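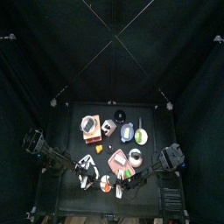 Lodell Two-Arm Recording Bench

If you have ever tried to gather good examples for a learning system on a corner of somebody's desk, you'll know how much of the day goes on moving lamps and chasing cables. We did it that way for far too long ourselves, and the Lodell bench grew out of that (with a fair bit of grumbling along the way!).

You get two arms, a dark tabletop and a black fabric surround, so the light stays much the same at nine in the morning as it does at teatime. Each arm has its own wrist camera, and there is one more overhead. All the views are saved together with the arm movements, under one name, each time the operator presses the pedal.
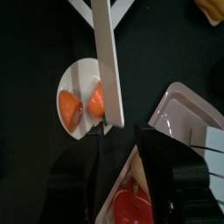 Most of our customers start with the toy kitchen set, and we're rather fond of it too. Rhun Jarman, who looks after training, suggests 20 goes at one small job, then shuffling everything about before the next 20. Keep the clumsy tries as well, marked as such, as you may well want them later.

The bench comes flat-packed in 11 parts and needs two people to put up. Spare gripper fingers are sold in pairs. Orders placed before the end of August include 30 days of help by telephone, and Sofia Mavromatis will gladly talk you through your first session.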